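Shared workshop's hand-held gripper passes 400 picks

October 2, 2023

A home-built gripper that started as a pile of offcuts on Eusebio Betancur's kitchen bench has picked up its 400th object at the Palomino shared workshop, and the members behind it say a motorised version is next.

The tool is called Rarus. It has two dark fingers that open and close on whatever is put between them, and for now a person carries it. No arm, no base, no wheels. You hold it, line it up, squeeze. The log gets filled in after each go and the tool goes back to the start of the table.

Betancur, a retired fridge mechanic, brought the first version in last August in a bread bag. The fingers were different lengths. One fell off during the demonstration.

"It was rubbish," he said. "But it was rubbish that closed."

Seven members have worked on it since, mostly on the late session after the woodworkers have packed up. The colour of the fingers has stayed the same but little else has. The first pair bent. The second pair held, but let small round things squirt out sideways. The pair on it now are the 37th set, counting the ones that never left the printer in one piece, and they're noticeably chunkier than anything tried before.

Round things are still the trouble. Boxes are easy, pegs are easy, a matchbox is almost insulting. Anything that rolls has to be met square on, with both fingers at the same height, or it is off down the table and under the lathe. 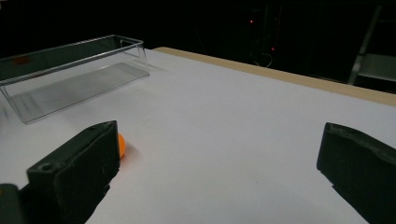 The current drill is a ball into a tray, and it has taken up most of the last month's sessions. Members start with the fingers wide, bring them down either side of the ball and carry it across. The ball is a small orange one, easy to spot against the white tabletop even when it's half tucked behind the left finger, and the tray is clear plastic with an open top. Betancur wanted a clear one so people would have to judge the rim for themselves. Others wanted a cardboard box and to go home earlier. The tray won.

Scores are kept on paper. A drop counts as a miss, a bounce off the rim counts as a miss, and a ball that goes in after touching the rim was argued over for two whole sessions before being alowed.

The fingers get knocked about. The tops are scuffed already and Betancur won't sand them, says he likes to see where the wear is. The roughness along the edge of the other finger is under discussion — one camp wants it filed smooth, the other reckons leave it until somebody has a proper reason. No decision yet.

Next up is the motor. The group has set aside a second-hand one that came out of a window blind, along with a small control board written up in the build notes as Trasari. Trasari's job will be to close the fingers to a set width and stop there. At present the width depends on whose hand it is, and the results sheet shows it. Betancur's own misses are mostly from squeezing too early. He doesn't dispute it.

After that comes a simple rail so Rarus can slide along the table without being carried. Two members have started on the brackets. The rail itself is being cut down from a wardrobe door track, and there was some concern on the last session about wether it is straight. It is straight enough for now.

The target for the motorised version is 3000 picks before the fingers are changed again. Betancur called that optimistic. The number was written on the whiteboard by someone else and he has been asked to stop rubbing it out.

Parts so far have come from the scrap shelves, members' sheds and one box of mixed fasteners from Bornier, the hardware shop on the corner, which let the group have it cheap when the lid was lost. Printing is done on the workshop's own machine at the normal member rate. No grant has been applied for — there was a form, it was long.

Anyone wanting a turn can put their name on the sheet inside the door. You don't need to know anything about electronics. Closed shoes please, and tie long hair back if the lathe is running. New people start on pegs and move to the ball once they've got the feel of it, which for most takes one evening.

Drawings for the fingers are in the blue folder by the printer and can be copied for free. The measurements on page two are for the old set and shouldn't be used. Corrected page to follow when Betancur finds it.

The group is also after spare balls, any colour, same size as the one in use or a bit bigger. Several are still under the lathe.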